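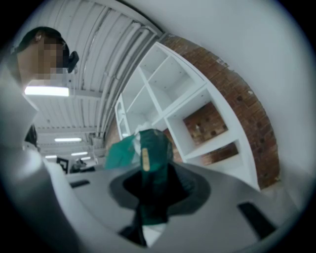 Head down, under the pipes.

Felluritz by Mail - Frequently Asked Questions

Last updated 25 May 2021

Hi, I'm Tayla Goodwin and I run Felluritz, a play-by-mail strategy game. I get a lot of the same emails, so I've put my answers in one place. If yours isn't covered, write to me anyway, I like getting mail (obviously).

What kind of game is it?

It's a slow game of trade, spying and small wars on one big paper map. You run a city, you fill in an order sheet, you send it to me, and I work out what happened to everybody and mail you back a report. Then you read it over breakfast and get mad at your neighbor. If you ever played one of the old postal games you'll feel right at home, and if you didn't, it's a bit like a board game where your turn comes through the door in an envelope.

Do I really have to use paper?

Your reports come on paper, always. That's the whole fun of it for me! Orders are different. You can mail them, or scan the sheet and email it, or just type them out in an email as long as you keep the line numbers from the sheet. Please don't send orders as a text message. I lost a player's whole harvest that way once and I still feel bad.

How long does a game last?

A full game is 30 turns, with a new turn every two weeks, so you're looking at a bit over a year. Some people drop out before then and their cities go up for adoption, see below.

Which regions can I pick from?

There are three. Orex is the mountain one, easy to defend and pretty hungry in winter. Rakena is the river country, with lots of money and lots of people who want to take it from you. Himus is the islands, and I'd steer a first-timer away from it, only because the sea movement rules take up more of the rulebook than I'd like. You give me a first and second choice on the sign-up form and I do my best. Most people get their first.

Is Himus too strong?

Ha. I get this one a lot, mostly from people in Rakena. It was too strong in the first game, yes. Fog used to hide fleets for a whole season and now it hides them for one turn, and shipyards cost more timber. I've been watching it since and I'm happy with where it is. If Himus wins the current game I may have to eat those words.

What does it cost?

The setup fee covers the rulebook, the map and your first 4 turns, so you can try it out without paying anything else. After that you pay per turn, in blocks, whatever size you like. Current prices are on the sign-up form, and they change when postage does. I don't take a subscription that renews by itself. I hate those, and I'd forget who was on one.

If you quit with turns left over, tell me and I'll refund them. You don't need to give a reason.

What happens if I miss a deadline?

Your governor takes over. He's a cautious fellow: he feeds people, repairs walls and doesn't start anything. You won't gain much but you shouldn't come back to a smoking hole either. Miss three in a row without a word from me being answered and I'll put your city up for adoption. If you know you'll be away, send standing orders before you go and the governor will follow them as long as they make sense.

What's adopting a city?

Taking over from somebody who left. You get the last few reports, whatever is in the treasury, and all the previous ruler's grudges. No setup fee, and I'll mail you a rulebook and map at cost. It's a great way in if you don't want to wait for a new game to start - and some of the best rulers we've had came in this way.

Can I talk to the other players?

Please do! Every report has a tear-off message slip. Write on it, put a city name at the top, send it in with your orders and I'll pass it on with the next turn. I read them for rude stuff and that's all. I never use what's in them to decide a result. If you want to swap addresses and write directly, that's between the two of you, but I won't hand yours out.

Are you allowed to lie in messages?

In the game, yes, as much as you want. Break treaties, invent armies, promise your daughter to four different dukes. Pretending to be me is out. So is forging a report. Anyone who does either gets removed.

How do you work out the results?

Trade and food come out of a spreadsheet. Battles I roll by hand with real dice, and the rolls get written at the bottom of your report so you can check my math. If you find a mistake, tell me before the next deadline and I'll fix it. After that it stands, because by then everyone else has planned around it.

Who drew the map?

Tipene Kerslake, and he deserves all the nice things you say about it. He did the little sea monsters too. I ordered a print run of 200 and I have a decent stack left, so if yours gets coffee on it, a spare is no problem. Ask for it folded or rolled. Rolled costs more to mail.

Do you take players from outside the US?

Yes, with email orders. Your report will still go by post and I can't promise it'll get there with time to spare, so I'll email a scan the same day. Pick this option on the form and I'll set it up.

Can my kid play?

If they can read the rulebook and don't mind waiting, sure. I'd want a parent's name on the form, and I'd suggest sharing a city for the first game. Tell me it's a kid's city and I'll keep a closer eye on the message slips.

When does the next game start?

August, if enough forms come in. I need all three regions reasonably full before I start, so if you've been on the fence for a while, send yours in and bring a friend. The form is on the sign-up page, and I'll email you when I've got it.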